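Call for Participants: Prevstead Milk and Sleep Study

The Nugroho Centre for Nutrition at Seneck is inviting adults living in or near Prevstead to take part in a study of evening drinks and sleep. The study is led by Dr Saulius Laur and will begin in March. Applications are open from December 6, 2018 and will close when all places have been filled.

Background

Many people take a milky drink before bed and believe that it helps them to sleep. The evidence for this is mixed. Earlier studies have mostly been small, and have often been carried out in sleep laboratories where people do not rest as they would at home. The present study will follow participants in their own homes, with short visits to the Centre at the start and at the end.

Who can take part

We are looking for 100 adults. You may apply if you:
are aged 18 or over;
usually go to bed between 9.30 pm and midnight;
drink cow's milk without discomfort;
are able to attend the Centre at Seneck on 2 occasions.

We are unable to accept applications from people who work night shifts, who are pregnant, who have a diagnosed sleep disorder or who take prescribed medicine to help them sleep. If you have an allergy to milk or any other dairy product you must not apply. People who have taken part in another study at the Centre within the past year should contact the study office before completing the form.

What is involved

The study lasts three weeks. At the first visit you will be asked about your general health, your usual diet and your sleep. Your height and weight will be measured and you will taste a small number of drinks, giving each a score for flavour and thickness. The visit takes up to two hours and you should not eat or drink anything other than water in the hour beforehand.

During the three weeks at home you will have one drink each evening, supplied by the Centre, and complete a short diary the following morning. The diary may be kept on paper or online. You will be placed in one of two groups by chance and will not be able to choose which drink you receive. Participants are asked to keep their other habits the same as far as possible, including the amount of tea and coffee they have during the day.

The second visit takes one hour. You will return your diary, repeat some of the questions from the first visit and have the opportunity to speak to a member of the study team.

Payment and expenses

Participants who complete the study will receive a payment of £100. Those who withdraw early will be paid for the part they have completed. Reasonable travel costs by bus or train will be repaid on production of a ticket or receipt. Parking at the Centre is limited - participants who need a space for reasons of disability should say so on the form and one will be reserved.

Your information

Everything you tell us will be treated in confidence. Your name will be kept separately from your answers, and no participant will be named in any report. You are free to leave the study at any time and do not need to give a reason. If you do so, you may ask for your answers to be destroyed, provided that the results have not yet been analysed.

The study has been reviewed and approved under the Centre's research ethics procedure. A full information sheet will be sent to every applicant before the first visit, and there will be time to ask questions before you sign the consent form.

How to apply

Application forms are available from the reception desk at the Centre or by post from the study office. Please quote reference 899 in all letters and on the form itself. Completed forms should be returned to Qusai Bitar, Study Coordinator, Nugroho Centre for Nutrition, Aline Building, Seneck. Applicants will receive a reply within 3 weeks. Forms which are incomplete or unsigned will be returned.

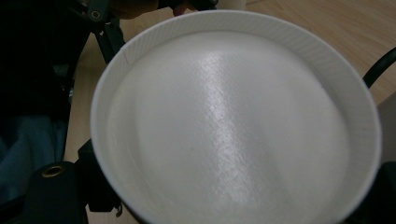
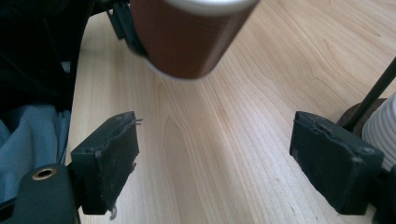 First picture: milky white liquid in a paper cup. Second picture: a light wooden tabletop.

Large-print copies of this notice can be requested from the study office.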